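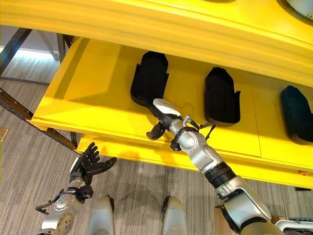 Figure 10.1 Dark objects in a row on a yellow shelf.

Chapter 10
Release Dates and Other Promises

A video game has at least two birthdays. The first is the day the publisher says it will come out, and the second is the day it does. Between them lies a stretch of time that players fill with complaints and publishers fill with trailers. This chapter is about how the first date gets chosen, why it moves, and who has to be told when it does.

Take Evine, a role-playing game by the small studio Nondale. It was announced in March for a fall release. The producer, Abundio Arellano, had asked his team leads how much work was left and had received the traditional reply, which is a number of weeks followed by a long look out the window. He wrote the number down. The look did not fit in the spreadsheet.

By the end of summer the game had 38 side quests, and a player could finish nearly all of them. The trouble was in "nearly." One quest asked the player to return a lantern to a ferryman who, under certain conditions, had already been eaten. Console makers test games before approving them for sale, and a game that locks up when you talk to a missing ferryman tends to come back with a note.

Nondale's publisher, Tisell, now faced a choice it would have liked to face earlier. It could ship on time and repair the game with a download on launch day, or it could move the date. It moved the date, to Monday, December 10, 2018, and put out a statement thanking fans for their passion. (In statements of this type, "passion" refers to the email.)

The overseas release slipped further still. Translation was handled by Safavi, whose staff had been working from a script that kept changing under them, lantern included. Europe got the game three days after North America, a gap that players there treated as a diplomatic incident.

Key terms in this chapter

Certification: the console maker's check of a finished game before sale.
Gold: said of a build approved for release. It no longer means the work is over.
Release window: a date with the day removed, and sometimes the month.
Day-one patch: a download that finishes the game you just bought.

10.1 Picking the Date

Most release dates are worked out backward. The publisher begins with the week it would like to be selling in, subtracts the time needed for shipping and certification, and hands whatever remains to the developers as a schedule.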